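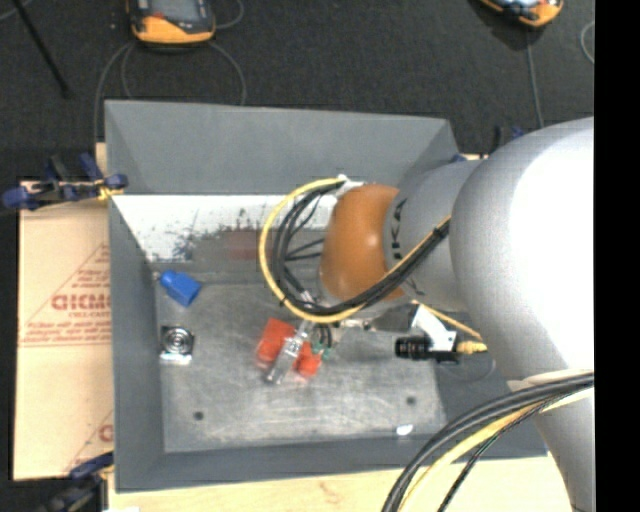 Damgate Depot Completes Replacement of Storage Bins

Nov 7, 2020

The Damgate parts depot has completed the inspection and renewal of its open-topped storage bins. The work covered 3,820 bins in the main hall and the returns area, and 1,682 of them have been withdrawn and replaced. Normal receiving hours resumed this week.

The large gray bins have been in daily use at the depot since it opened. Their tall, sloping walls allow small parts to settle toward the middle, where they are easier to reach. Over time the floors of the bins take most of the wear. Light scuffs and scratches are expected and do not affect use. A bin was withdrawn only if the inspection found a crack, a split corner or a floor that no longer sat level.

"Surface marks by themselves were not a reason to take a bin out of service," said Brenda Whiteley, who directed the inspection. "Our staff looked at the corners and the underside first, and most of the decisions were made there."

Bins that passed were emptied, brushed out, washed and returned to their original positions. Each received a new location label on the outside wall. Labels on the inside walls have been discontinued, as they tended to peel and were sometimes found among the parts.

The replacement bins were supplied by Caron and match the outside measurements of the earlier stock, so the existing racks and carts remain in use. A further 900 bins are being held in reserve in the north store. Requests for reserve bins should be made through the shift office and must include the aisle and bay number.

Withdrawn bins have been stacked beside the loading area for collection by Wetier, which will grind the material for reuse. Collection will take place in 6 loads, and the last is expected before the end of November. The east loading door will be closed to other traffic while each load is being taken on. Drivers should use the west door during those periods and report to the gate on arrival.

Departments are reminded of the rules for bin use. Bins may not be filled above the rim. Liquids, oily parts and loose blades must be placed in closed containers. Tape should not be applied to the inside walls or floor. Empty bins should be stored upside down when they are kept in the yard.

Any bin found to be damaged should be marked with a red tag and moved to the end of the aisle. Roland Cropper will review tagged bins at the close of each shift. The next full inspection will be scheduled by the Damgate office, and notice will be given to all departments in advance.

Questions about labels or bin locations may be directed to Morenike Nwankwo at the shift office.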